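Intro to Package Design, Week 6 notes
Flexible packaging: bags, pouches and the humble snack wrapper

Hi all. These are the notes I talked from, cleaned up a little, with the bits I skipped put back in because we ran out of time (my fault, I got going on potato chips). If you missed class, read these and then borrow somebody's sketches for the pouch exercise.

Before you start

You should have read the chapter on rigid containers. You don't need any chemistry for this week. If a word like "polymer" makes you nervous, just read it as "plastic" and keep going, I won't mind.

What we mean by flexible

A rigid package keeps its shape when it's empty. A flexible one doesn't. That's the whole definition, and it covers bread bags, coffee pouches, candy wrappers, frozen pea bags and the little packet of soy sauce at the back of your fridge. A full pouch can stand up on a shelf looking very proud of itself and still be flexible, so don't go by looks. Empty it and see what it does.

Why do companies like them so much? Weight, mostly. A pouch weighs far less than a jar holding the same amount of food, and the empties ship flat. When I worked at Monorwood (my first real job, packing lines, hairnets, the lot) a pallet of empty jars took up as much floor as a small car, and the film for the same number of units came in on a roll I could have hidden behind.

Layers

Most snack wrappers look like one sheet of plastic. Many of them are several sheets stuck together, each one there for a different reason. Going from the outside in, a common setup looks like this:

The print layer. It takes ink well and gives you the shine. Often the printing is on the back of this layer, so the ink is protected and your thumb never touches it.

The barrier layer. It slows down oxygen, moisture and sometimes light. Stale chips are chips that met too much water vapor. A very thin coat of aluminum does this job nicely, and that's the silver you see inside a lot of bags.

The seal layer. It melts at a lower temperature than the others, so the machine can weld the bag shut without wrecking the outside.

Karabo Radebe asked in class whether a see-through wrapper can have a barrier at all. Yes! There are clear coatings that do it, they just tend to cost more. Good question, and it's fair game for the quiz.

Gloss, color and glare

I love this part. Color on film behaves differently from color on paper. Ink on a clear film with nothing white behind it lets light through, so the color shifts depending on what's inside the bag. Reds are the ones I see students get wrong most often. They pick a gorgeous deep red on screen, skip the white backing, and on the shelf it goes thin and pinkish over pale food and muddy over dark food.

Then there's the shine. Glossy film throws light back in streaks wherever it folds, and a bag in real life is nearly all folds. Your flat artwork has none. So put your product name where the film is likely to stay smooth, keep small type off the seals, and crumple a printout under a desk lamp before you hand anything in. I mean it about the lamp. 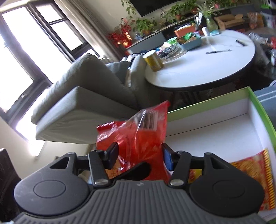 Seals and how they fail

A pillow bag (the ordinary chip bag shape) has three seals: one at the top, one at the bottom and one running down the back. Heat, pressure and time make a seal. Get one of them wrong and you have a leaker. Crumbs caught in the seal are the classic cause, and on our line at Monorwood we once pulled 200 bags in a single shift over one badly timed drop of product. Thulani Mtshali, who trained me, would squeeze each one next to his ear and listen.

The other failure is a seal that's too good. If your grandmother needs scissors, you've made a bad package. We'll do tear notches next week.

The end of the bag's life

Mixed layers are hard to recycle. The materials are bonded together and most sorting plants can't pull them apart. Single-material pouches are getting better, though you usually give up some barrier to get there, which means shorter shelf life. Please don't write "recyclable" on your mock-up unless you can tell me where it would go.

For next time

Bring one empty snack wrapper, rinsed if it's greasy. Cut it open along the back seal and lay it flat. Mark where the artwork wraps, where the seals eat into it, and anything printed that you never noticed while eating.

The pouch exercise is worth 16 points. One page of sketches, one paragraph on your choice of layers. Yuto Ikeda and Keabetswe Nkuna still need a third person for their group, so talk to them if you're on your own.

Office hours are after lunch as usual, in room 80. The scrap film is in the cupboard by the sink. Help yourselves, but leave me the gold.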